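My 1,000-piece puzzle winter

I blame the radiator. It gave out in December, the week after we moved to the flat in Plakivbridge, and the only warm room left was the kitchen, so that's where I sat with a cup of tea and a jigsaw puzzle I'd been given two birthdays ago and never opened. It was a harbor at sunset, 1,000 pieces, and I figured I'd do the edges and quit. I finished it at two in the morning on a work night (whoops) and ordered another one before I went to bed!

Since then I've done more of them than I want to admit. My favorite is still the Brullivholm map, a made-up island with tiny sheep and a railroad that goes in a loop around the mountain. The worst was a Kereama one that was almost all sky. I sorted that sky by shape for three evenings, and I still had 172 pieces of blue left over on Sunday night and a very sore neck. I put it back in the box and I don't feel bad about it.

People ask how I sort, or okay, one person at work asked once. Edges first, everybody does that. Then I pull out anything with writing on it, then faces and windows, and then whatever color jumps out at me. I use the lids of old cookie tins for trays, and they stack pretty well if you don't mind a piece getting squashed now and then. My sister swears by starting in the middle. She's wrong, but she's also faster than me, so I don't bring it up.

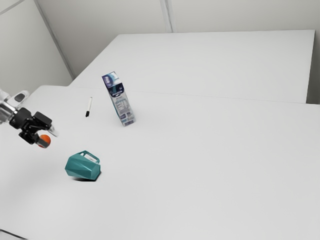 One bright orange thing and a whole lot of white table.

The big question is always space. A thousand pieces takes up most of our kitchen table, and we do have to eat sometimes, so I bought one of those roll-up felt mats. I don't love it. The corners came apart both times I unrolled it, and I spent half an hour fixing a lighthouse I'd already done. Now I use a big sheet of foam board from the craft store and slide the whole thing under the couch at dinner time. The cat has found it twice.

I've also started swapping, which has saved me a ton of money. There's a shelf at the Norkilero café where you leave one and take one, and most of them are even complete (people write "1 missing" on the lid if they're not, bless them). Last Monday I came home with a 200-piece one of a fruit stand, meant for kids I think, and did it before supper with the radio on. It was lovely, all those lemons! I might keep that one. Next up is a bakery window with far too much bread in it, and I've already got the edges done.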